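Ornemstead kitchen shop reopens for collections

May 20, 2020
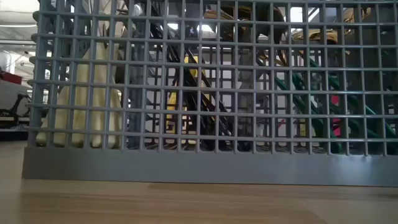 The Dedach kitchen shop in Ornemstead has started taking orders again after closing its doors in March. Customers can phone or email until noon and collect from the side entrance the next day. The shop itself stays shut to browsers for now.

Owner Martti Pitkänen said storage and table goods had been asked for most during the closure, with divided baskets at the top of the list.

"People are at home and they're sorting out their drawers," he said. "A basket with partitions keeps things apart and you can carry the lot to the table."

Collections are limited to 2 customers at a time and payment is by card only. Orders over £60 will be delivered free within the town. Smaller orders can be dropped off at Abeysekara, the grocer's on the corner, for people who live nearer to that end.

Pitkänen said 70 orders came in before the first collection day. Opening hours are on the shop door.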